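Subject: Re: [Brudusau-kitchen] Dried chestnuts, how long to soak?

> I picked up a bag of dried chestnuts in August and the label says
> soak for 3 hours. Mine were still like gravel. What do you all do?

Oh, overnight, every time! I put mine in a big bowl of cold water before bed and they're plump by morning. Pick the brown skin out of the creases with a toothpick (fiddly, but it's bitter if you leave it in), then simmer them gently for 60 minutes with a bay leaf.

I buy the Ağca ones now - a little sweeter than the Durnus, and fewer broken bits in the bag. The soup I make with them is message 1031 in the archive, and I still love it. Leeks, celery, a splash of cream at the end, and plenty of black pepper! 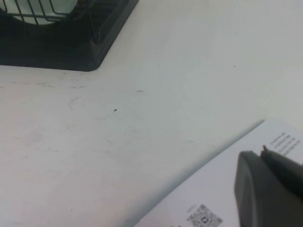
White tabletop, with a black base and wire grille in the corner

Save the simmering water too! It makes a lovely base for rice. And if you have any cooked ones left over, they freeze just fine in a flat bag. I'm trying them in the Trivel bread from message 294 next, so I'll let you know how it slices.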